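4 Setting up the Salcedo grain store monitor

4.1 Before you start

This section covers fitting the temperature probes, pairing them with the base unit and setting the fan control for a flat-floor store. For bins with a conical base, go to section 6. Bin and flat-store kits use the same base unit but the probes are a different length and must not be mixed.

Have the following ready:

Base unit and wall bracket
Probes (the standard kit has 9)
Fan relay box
Isunside app, installed on a phone or tablet
A plan of the store with the pedestals marked

The store should be clean and empty when the base unit is fitted. Probes go in after the grain has been levelled.

CAUTION: Never enter a store while grain is being loaded or unloaded. Do not walk on grain that has crusted over. A second person must be present outside whenever someone is on the heap.

4.2 Fitting the base unit

1. Choose a position on an inside wall, at least 2 metres above the final grain level and away from the fan outlets.
2. Screw the bracket to the wall. Use the fixings supplied for concrete panels, or your own for timber or steel sheet.
3. Hang the base unit on the bracket and push down until the catch clicks.
4. Plug in the power supply. The lamp shows amber while the unit starts and green when it is ready.
5. If the lamp stays amber for more than 8 minutes, unplug the unit, wait, and plug it in again.

Note: Base units supplied before April have a red lamp in place of amber. The sequence is the same.

4.3 Placing the probes

1. Level the grain. Peaks hold heat and will give readings that do not match the rest of the heap.
2. Mark the probe positions on your plan. Place one midway between each pair of pedestals, and one in any corner that has given trouble in the past.
3. Write the number of each probe on the plan next to its position.
4. Push the probe in by hand, upright, until the collar rests on the surface. If it will not go in, use the T-handle. Do not hammer it.
5. Tie the marker flag to the collar.

The probe needs time to settle to the temperature of the grain. Ignore readings from the first day.

Note: Radio range is 300 metres in the open. Steel cladding reduces this a good deal. Where the base unit and the probes are in separate buildings, fit a Gitorura repeater (part 555) between them.

4.4 Pairing

1. Open the app and choose Add store.
2. Enter the crop, the tonnage and the moisture content at loading. Use the figure from a calibrated meter. A figure taken from the combine is not close enough for this purpose.
3. Choose Add probe and hold the phone against the top of the first collar until it buzzes.
4. Type in the probe number from your plan.
5. Repeat for the others, then choose Finish.

If a probe does not appear in the list, check that its battery tab has been pulled out. If it appears twice, delete both entries and pair it again.

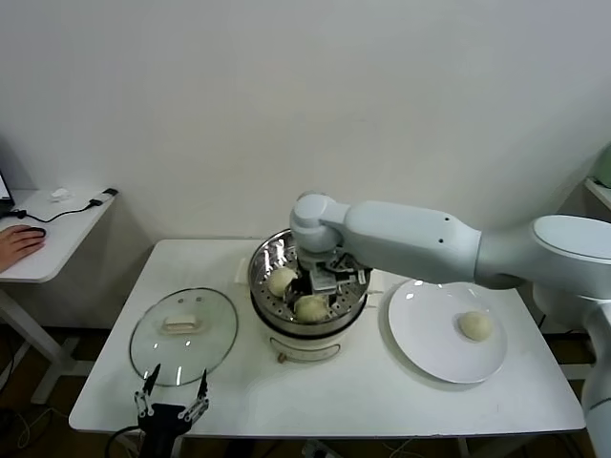 Yến Tạ wrote to ask whether the probes have to be paired again when they are moved to another heap in the same store, and said she had done so each time last season and lost the earlier records. They do not. Open the store in the app, choose Move probes, and change the positions on the plan. The old readings stay under the first crop.

4.5 Setting the fan control

CAUTION: The relay box must be wired by a qualified electrician. Isolate the fan supply before opening the cover.

1. With the relay box wired and the supply back on, choose Fans in the app.
2. Set the difference between grain and outside air at which the fans should start. The factory setting is 4 °C and suits most cereals.
3. Set the highest outside humidity at which the fans may run.
4. Press Test. Each fan should run for a short burst, one after another.
5. Switch from Manual to Auto.

Fans driven by older Sorkov starters may trip on the test. Lengthen the start delay in the Advanced menu and test again.

Blowing cool air through grain will not dry it to any useful extent. Grain loaded too wet must go through a drier first.

4.6 Weekly checks

Look at the chart for each probe once a week. A steady rise in one probe while the others hold level usually means insects or a damp patch. Take a sample at that position before changing any fan settings.

Section last revised August 15, 2023. For battery replacement, see section 7.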